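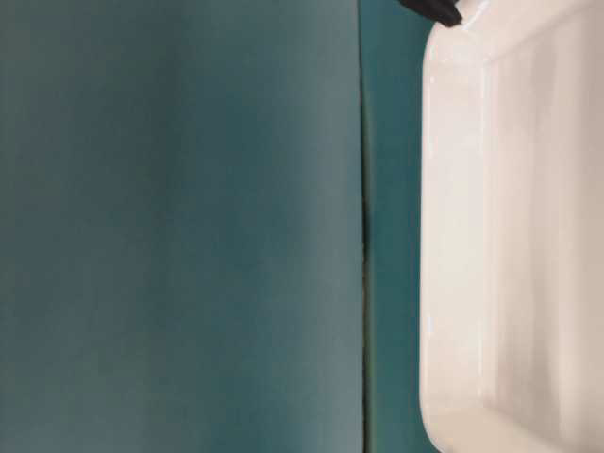
Wednesday, 2022-03-23

I have been living with teal for a week now and I think I'm in love. It started with the little back room off our kitchen, the one we call the pantry even though half of what's in it is wrapping paper and old paint. The walls were a yellowish cream when we moved in, and I kept telling myself I'd get used to it. Well, that was a good long while ago and I never did!

So I finally went down to Biswas, the paint and hardware place over on the Flidside road, and stood in front of the color cards for so long that a young man came over to ask if I was all right. I came home with a fistful of blue-greens. Some of them were very bright and beachy, and some were so gray you'd hardly call them a color at all. I taped them up beside the light switch and looked at them in the morning, and again after supper with the lamp on, and I moved them all over to the other wall and looked at them there too. (My sister says I take longer to pick a paint than she took to pick a husband.)

The trouble is that I liked two of them. One is soft and dusty, with a good bit of gray in it, and the other is the same sort of teal but deeper and bluer. I went back and forth until I was sick of myself, and then Edin Vidmar from next door, who had only come to return our ladder, looked at the cards and said why not have both. The soft one for the big stretches and the deep one for the narrow bits by the door and inside the shelves. I could have hugged him.

I do love what a matte finish does with a color like that. It never looks quite the same all over - a little lighter in one spot, a little cloudier in another - and it feels calm to me. And then you put something white and shiny next to it and the white just sings! I have a whole collection of white dishes and trays that I've been hiding in a bottom cupboard, things from my grandmother and from yard sales mostly, and they are all coming out. The big serving tray has a chip in one corner but I don't mind. It's more of a warm white than a true white anyway, and I think it's prettier for that.

Now for the dull part, the money. I gave myself 200 dollars for the whole room, and the paint took 65 of that. The shelf boards and brackets from Sokico were the real expense, and by the time I'd added brushes, a roller and the good tape, I was at 183. That leaves me 17 dollars for hooks, so they'll be plain ones.

Before any painting, though, everything had to come off the old shelves, and my goodness. I found three jars of cloves, a fondue set I'd have sworn we gave away, and a tin of birthday candles from when the kids were small. It's all sitting in boxes in the hallway and we are walking sideways to get to the bathroom. My husband has been very patient about it so far.

I'm hoping to get the first coat on this weekend if the weather lets me keep the window open. If any of you have painted the insides of shelves before, please tell me whether you used a brush or one of those tiny rollers, because I bought both and I'm dithering again.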